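Como guardar fitas adesivas sem perder a ponta
por Ilaria Vitale

Em casa temos muitas fitas: de papel, de embalagem, isolante, e aquelas coloridas que os meus filhos pedem para a escola. Durante anos ficaram todas numa gaveta, misturadas com parafusos e pilhas, e cada rolo apanhava pó nos lados.

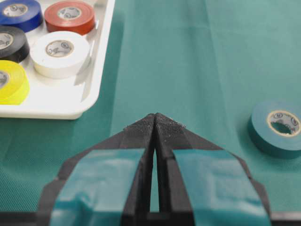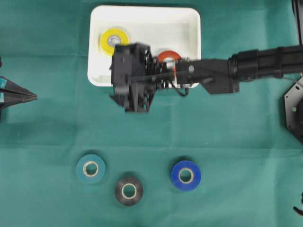 Pano verde na mesa; na segunda fotografia, dois rolos no tabuleiro branco e três no pano.

O primeiro conselho é guardar os rolos deitados. Em pé, com o calor, a cola pode escorrer um pouco e o rolo fica oval. Um tabuleiro baixo serve bem, mas lave-o antes com água e sabão e deixe secar.

Para não perder a ponta, dobro 10 milímetros da fita sobre si mesma. Também se pode colar ali um palito ou um clipe. Se a ponta já se perdeu, passe a unha devagar à volta do rolo, com uma luz de lado - a sombra mostra onde ela começa.

Quando a fita se rasga sempre em tiras finas, a cola está seca ou fria. No inverno ponho o rolo perto do aquecedor (não em cima!) durante 30 minutos. Em janeiro salvei assim uma fita de pintor que já queria deitar fora.

Os restos de cola nos móveis saem com óleo de cozinha. Ponha uma gota, espere 10 minutos e limpe com um pano macio. Na madeira sem verniz não faça isto, porque o óleo deixa mancha.

Um pano grosso em cima da mesa de trabalho também ajuda: protege a superfície e os rolos não fogem. Lavo o meu a 30 graus, sem amaciador.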